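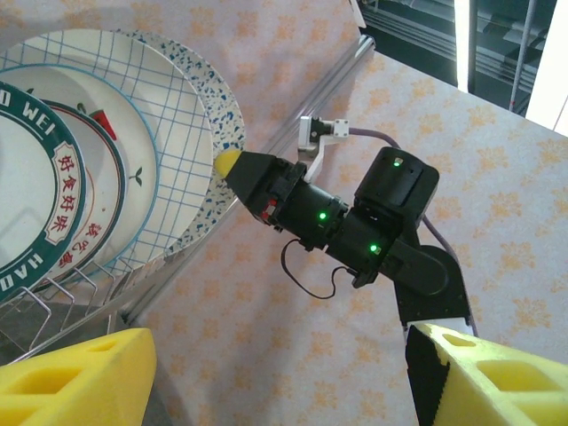 ## The Plonby washing-up brush

A brush for doing the dishes. It has a handle at one end and bristles at the other, and we've resisted all suggestions that it should connect to a phone.

The Plonby came out of a long sulk. The old brush we used to stock, the Collet, was redesigned with a hollow handle you filled with washing-up liquid, which it then released slowly into the drawer. We sent back the lot and asked our supplier for something duller. It took them 4 goes. The third one was quite good, but it was shaped like a duck.

### What you get

The handle is oiled beech, long enough to reach the bottom of a tall vase without putting your sleeve in. The head is round, slightly smaller than a digestive biscuit, and set at an angle, so you can get under the lip of a saucepan without turning your wrist into a corkscrew. It comes off with a quarter turn. New heads are sold singly, and we promise not to change the fitting every two years.

Two kinds of bristle:

- **Ordinary** – plant fibre, medium stiff. Fine for plates, mugs, glasses and anything with a pattern you're fond of.
- **Stern** – the same fibre, cut shorter. For roasting tins and porridge. Keep it off non-stick, which it regards as a challenge.

### Looking after it

Shake it out and hang it up by the loop. Please don't leave it standing head down in a mug of grey water, however traditional that may be in your family. The handle will go pale with time and can be cheered up with a little food-safe oil. It shouldn't go in the dishwasher. If you own a dishwasher, we're touched that you're reading this at all.

A head lasts us 8 months in a kitchen where people cook most nights. When the bristles splay out like a startled hedgehog, move it on to muddy boots and fit a new one.

### Details

| | |
|---|---|
| Handle | Beech, oiled |
| Head | Beech and plant fibre, replaceable |
| Bristles | Ordinary or Stern |
| Loop | Cotton cord |
| Fits Collet heads | No, and we did try |
| Fits Turnell heads | Yes, the round ones |

### Things people ask us

**Does it smell?** Of wood for the first week. After that it smells of whatever you've been doing with it.

**Is there a left-handed one?** It's round. You already have it.

**Will you make a smaller one for bottles?** We have a sample from Brakanen on the draining board now. It's very good at bottles and hopeless at staying in its handle. Nisreen Nseir looks after the brushes here and will put it on sale once it stops coming off in the bottle.

### Stock and postage

We ordered 2,000 in June and have 1,432 left, so there's no need to rush. Brushes go by ordinary post in a cardboard sleeve. Spare heads fit through a letterbox. The full brush mostly does, depending on the letterbox and the mood of the person pushing.

If yours arrives with a split handle or a loose head, send us a photo and we'll post another. You can keep the broken one for the boots.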